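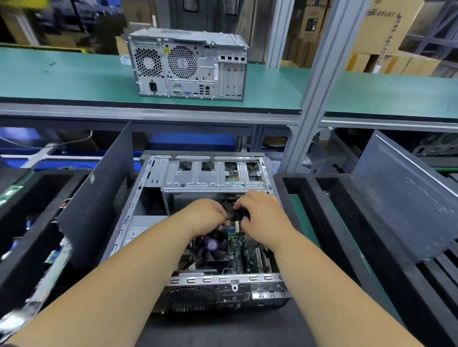 Hands in an old desktop, side panel off.

Questions I get a lot

Do you fix computers for other people?
Sorry, no! I did for a while and it ate my evenings. If you're near Costwood, try the repair counter at Malon (they're nice, and they'll look at a laptop while you wait).

What is this site, then?
It's my notes on keeping old desktops going for everyday stuff: email, bills, homework, a bit of music. I started it in March when the family PC died and I couldn't find plain advice anywhere.

Is my computer too old to bother with?
Depends what you want from it. Mine is 7 years old and I write every page here on it. If yours has 2 GB of memory, though, I'd add more before spending money on anything else.

Can I just put any memory in?
Nope, it has to match your board. Look up the model number first. I skipped that once and had to mail the lot back, grumbling the whole way to the post office.

How do I get my files off before I start?
Copy them to an outside drive, then open a few from that drive to make sure they work. My photo folder had 1174 pictures in it and I still checked a bunch by hand!

Where did the Condari page go?
I took it down because half the links were dead. A new one is coming when I get to it.

Can I email you?
Please do, the address is on the contact page. Give me a week or 2, I'm slow.

Page last changed 29 May 2021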